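Call for Participants: Family Morning Diary Study
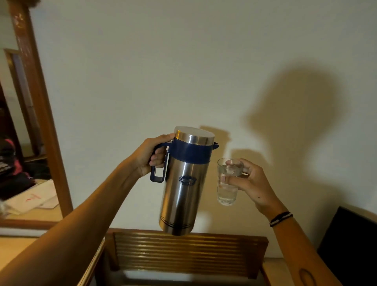

An insulated jug and a drinking glass.

Dorkar is looking for parents and guardians to keep a short diary of their weekday mornings. We want to know how households with young children get from waking up to the start of work or school, and where the time goes.

The study runs for four weeks at home. There are 66 places, and they are split between our two areas, Drandham and Gronow.

Who can take part

You must be 18 or over and live in Drandham or Gronow with at least one child under eight. One adult per household can sign up. Single parents, grandparents with daily care and people who work shifts are all welcome. You do not need to have kept a diary before. If you took part in the Unell bedtime study in May, you can apply again.

What you will do

Write one entry each school or work day, before noon if possible. Most entries take ten minutes. Put down what time people got up, who made breakfast, who did drop-off and anything that held you up. Spelling does not matter, and a short entry is fine on a bad day. You can write on paper or use our web form — please pick one and stay with it.

At the end there is a phone call of half an hour. We will ask about a few of your entries, and you can skip any question.

Payment

You will get $633 for the full four weeks and the call. If you leave early, we pay for the weeks you finished. Payment is by check or bank transfer.

Privacy

Please use initials or nicknames for children. We do not ask for photos. Diaries are stored without your name, and you can ask for yours to be deleted at any time before the final report.

How to apply

Send us a note through the contact form with your area, the ages of your children and your usual work hours. Put "Morning Diary" in the subject line. Applications close on 31 August 2026. We will reply to everyone, including those we cannot place.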